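Household robot code leaves the hard questions for later

A voluntary code for firms testing two-armed robots on household chores was put out for comment in July, and its authors at Skemanberg want companies to sign before the end of the year. Going by the draft, signing will not hurt much.

The text runs to 11 pages and has 10 rules. Most are sensible enough: keep children out of reach, have a stop button to hand, write down every fault. Only four of the rules are binding on those who sign. The rest are things a firm "should consider".

Tidiness is in the second group. Loose cables on the floor are to be avoided "where practical", and the draft does not say who decides what is practical. Washing and clothes get a single line, though a long piece of fabric hanging from a gripper can trail over whatever stands beside it. 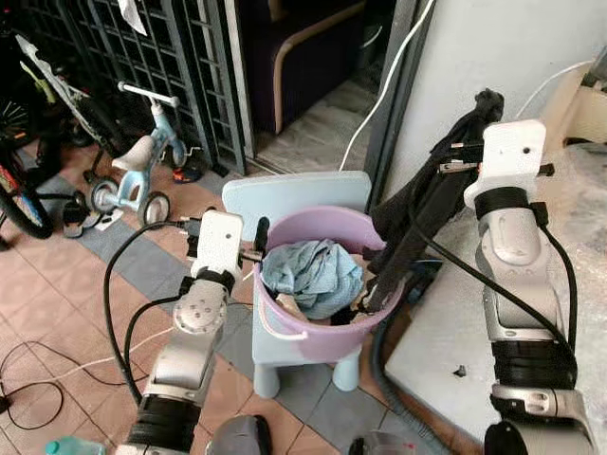
Who checks?

Firms will check themselves. Wedgate, which has said it will sign, plans to publish a yearly statement. Trangate has asked for outside visits and was told they might come in a later version.

Florin Olteanu, a safety inspector at Sârbu, read the draft and was not won over. "I can't fail anybody on this," he said. "Every rule I'd want to use has a way out written into it."

Skemanberg says it has had up to 3220 comments. It has not said whether it will publish them.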